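Kit review: the Serevik two-arm bench set

Serevik has been shipping its two-arm bench set since May, and the workshop at Brendness has had one on long loan. The set is sold as a complete starter kit for small firms and college labs that want to try handling work with a pair of arms but don't want to build the rig themselves. Remo Fontana ran it for this newsletter and supplied the notes on which most of this item is based.

What comes in the box

Two arms, two black two-finger grippers, two white wrist mounts with cabling, a controller, a stop button and a licence for the Losano control software. Tables are not included. The arms can be clamped or bolted down, and the manual gives a drilling pattern for both. Setting up took one person a full morning, most of it spent on levelling and on routing the wrist cables. Serevik supplies clips for these. They are a little tight and two of ours had to be eased with a file before they would close.

The software installs from a memory stick and needs 800 MB of disk space. Calibration is guided on screen and has to be done again whenever a wrist mount has been taken off.

The test job

Most kits of this type are shown with wooden cubes. We asked for something with a cable on it, as that is where two-arm handling tends to come unstuck. The job chosen was a three-socket power strip with its cord attached, and a small plug adapter to go with it. The left arm takes the strip by one end. The right arm deals with the adapter. Neither item is fixed down, and the operator may place both at any angle in the area between the grippers.

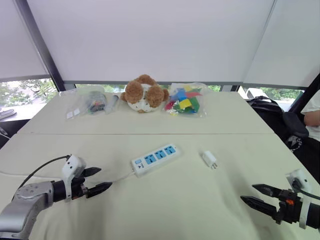
Gripping

The fingers are tapered at the tip and ridged on the inner faces. On a smooth plastic body the ridges do most of the work, and the force setting can be kept low. Remo settled on 241 in the software's own units (the scale runs to 800) and left it there for the whole trial. Above that, the strip tended to twist as the jaws closed.

The default approach is from above, with a short pause before closing. The pause can be shortened but not removed. For the end grip on the strip we set the approach angle by hand, as the automatic choice kept going for the middle of the body, where the sockets are. Once stored, the angle was kept between sessions.

The cord is the weak point in the planning. Losano treats the item as a rigid body and takes no account of anything trailing from it. If the cord happens to lie under the jaws, the planner will carry on regardless. The written advice from Serevik is to lay the cord away from the line of approach. That is workable on a bench but would be a nuisance on a line.

Working with both arms

Each arm can be run alone, in turn or together. In turn is the mode most buyers will start with: one arm holds while the other waits at a stored height with its fingers open. The waiting height is a single figure for the whole job, set at 100 mm when supplied. We would have liked one for each step.

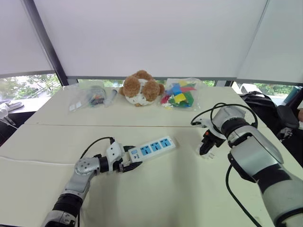 Left arm holding the power strip, right gripper open over the table.

Moving together is less polished. The software keeps the two arms apart by a fixed margin, and it is a generous one. When the adapter was placed close to the strip, the right arm stopped short and reported a conflict. Cutting the margin is possible from the advanced page, behind a password that has to be requested by email. Ours came back the same afternoon.

Pellegrini, who handle sales and repairs, say that a revised planner is being tested. They gave no date.

Upkeep

The manual asks for a check of the wrist bolts every 517 hours, an odd figure that Serevik confirms is correct. Finger pads are changed with a single hex key. The wrist cables are standard parts and can be swapped without opening the arm, though the loop must be left long enough for full rotation - we set one too short at first and the arm faulted at the end of its travel.

Noise is low enough to talk over. The fan in the controller is louder than either arm.

Verdict

A sound kit with good arms and grippers, let down in places by the planner. Labs doing pick and place with solid items can buy it as it stands. Anyone whose parts have leads or hoses attached should ask Pellegrini for a trial on their own parts first, and should ask for the advanced password at the same time.

Loan requests for the Brendness set go through the workshop desk. Bring your own parts and a memory stick for the logs.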